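Filed under: Robotics software > Perception > Pose tracking

Marker-based gripper tracking

Marker-based gripper tracking is a way for software to work out where a gripper is, and which way it's pointing, by spotting a printed square pattern fixed to it. I've worked with it for 6 years, mostly on a package called Galtemis, so forgive me if I lean on that one.

The basic job is simple enough. The software hunts through each image for dark outlines with four corners, reads the blocky pattern inside and checks it against a list of known markers. If it finds a match, it uses the corners, the real size of the square and the lens calibration to work out a position and a tilt. 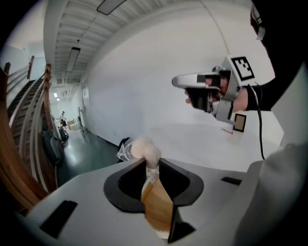
Wide-angle lenses make all this harder, as straight edges come out bent and the corners land in the wrong place. Galtemis straightens only the patch around each marker, an idea Soledad Esposito had one February, and it saved us a lot of computing time - I'd been straightening the whole image like a fool.

Then there's the flip problem. A small square seen nearly face-on can fit 2 different tilts almost equally well, and the answer hops between them. Wichai Ongart wrote our filter for it, which compares each new tilt with the last few and throws out the silly ones. It does get confused after a long gap (we still argue about how long is too long).

Hand-held grippers bring their own bother, mainly blur and fingers over the marker. Most packages fill short gaps with a motion sensor. Lasano, an older tool I still have a soft spot for, just draws a smooth curve across, and for slow work that's fine!

Testing usually means replaying stored recordings after every change. Our set has about 2,000 of them, and 44 are there purely for bad lighting. Isla Strachan looks after those.

See also: camera calibration; hand-eye calibration; motion filtering

Last edited 29/11/2025 | Contact the editors | Back to top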